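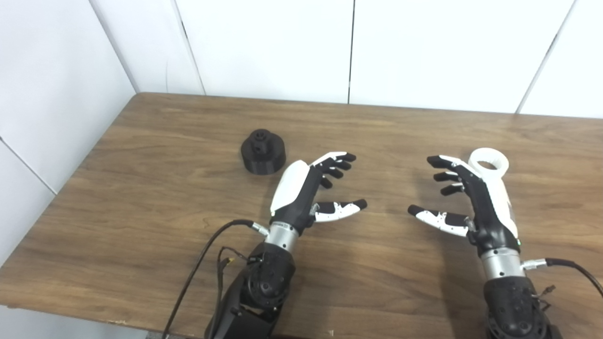 Dukeck collects demonstrations of two-handed assembly for a learning system, and its data lead describes the daily routine as mostly resets. An operator drives the arms, a take is recorded, the parts go back out on the table, and the next take begins. The current task family covers fitting parts together in pairs. A typical start has a black printed cylinder with a raised, notched boss on the left and a white ring on the right, with both hands held open between them. "The start pose matters more than people expect," the lead said. "If the hands always begin in the same place and the parts do too, the policy learns the table and ignores the parts."

To avoid this, the group moves the parts before every take. Positions are drawn by a script, and the operator places them by eye. The lead does not consider the lack of precision a problem. "A centimeter of human error is free variation. I would pay for it otherwise."

The set stood at 1507 accepted takes in September, against a target of 2000. Acceptance is decided by a second person who was not driving. Takes are rejected for dropped frames, for contact with the wall, and for long pauses in which the operator is thinking. Failed grasps are kept if the operator recovers. "A regrasp is the most useful thing in the file. We used to delete those, and the first policy we trained would miss once and then stand there."

Roughly 89 percent of takes now pass review. The early figure was lower, and the lead attributes the change to a shorter session. Operators work in blocks and stop at 2 in the afternoon. Quality in the late blocks had been poor, mainly in the thumbs, which drifted out of opposition as people tired.

Labels are kept thin. Each take carries the task name, the operator code, and a mark at first contact for each hand. Sumgate, which trains on the data, had asked for step-by-step annotation. The lead declined. "Two reviewers could not agree where alignment ends and insertion starts. I would rather ship no label than that one."

The next batch, called Wellwood internally, changes the tabletop and adds parts with tighter fits. Cable routing at the wrists will also be revised before it starts. The lead gave no date for delivery. "When the resets are boring again," was the answer.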